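Forell pushed an update to its weather app last night. It's now 28 screens of privacy policy with a small cloud at the end.

2/ I said no to location. It asked again, in a friendlier font. I said no to contacts. What does rain want with my contacts?

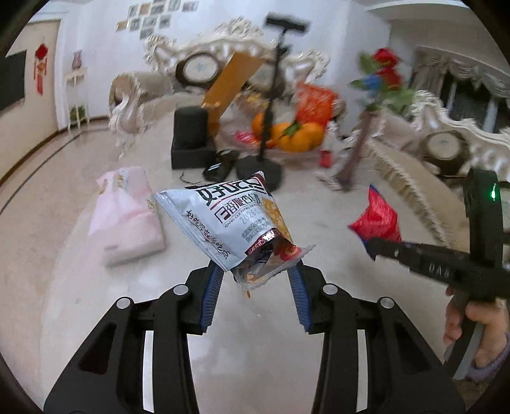
3/ Went looking for the off switch. Settings, Account, Privcombe Partners, More, More. 18 toggles, all on, one labeled "Sisay." No explanation. I turned Sisay off and felt powerful.

4/ Reopened the app. Sisay was back on.

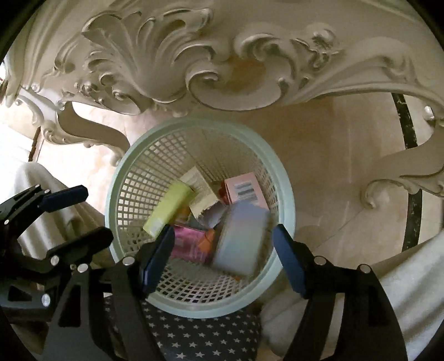
Mint green basket, small packaging.

5/ Deleted it and wrote to support. I'm ticket 1725. Meanwhile I've gone back to the window, which loads fine.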